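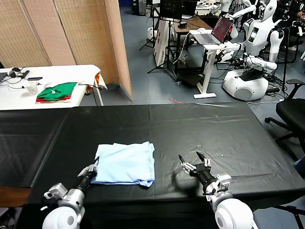
The folding table, with a folded light blue one on it.

I've worked in the linen room at Skira for long enough to have sat through three rounds of "this will change everything." First it was the tags, then the scheduling app, and in March it was Plover, which is what the people at Zurix call their folding robot. Two arms, two grippers, one garment at a time.

Ezekiel Tran and I went over to the Zurix lab to see how it's coming along, as we're the ones who'll have to live with it. I'll say up front that the engineers were kind to us and answered most of what we asked. Farah Menon, who runs the project on their side, even let me complain for a good while about the app.

But I fold 80 pieces an hour on a decent shift. I asked what Plover does and was told that speed "isn't the metric yet." Fine. What is the metric? Apparently it's how often the fold comes out acceptable, and acceptable is decided by a person standing next to it. So there's still somebody at the table. She just isn't folding.

That's the part I keep chewing on. Our manager, Caradog Hughes, says no jobs will go, and I believe he means it. He says we'll "move up" to checking and feeding. I've done feeding. You take a piece out of the cart, shake it out, lay it down, step back and wait. On my feet for a whole shift, I'd take folding over waiting any day – at least with folding your hands know what to do and you can talk to the person across from you.

Syafiqah Lubis, on nights, sees it differently, and she has a point. Her wrists are shot. If a machine did nothing but the 500 hand towels we get after a weekend, she'd hug it. I would too, probably. Only towels weren't what anyone wanted to talk about. They wanted to talk about "any garment," and I've met the garments. Fitted sheets. Aprons with the strings in a knot. The chef jackets from Papadakis that come back with pens in the pockets.

The plan right now is a trial in our back room, one machine, 32 days. I asked who writes down the time we spend fixing its folds, and whether that gets counted against it or against us. Caradog said it was a good question and put it in his notebook.

I'm going to keep my own notebook. Ezekiel is getting one as well.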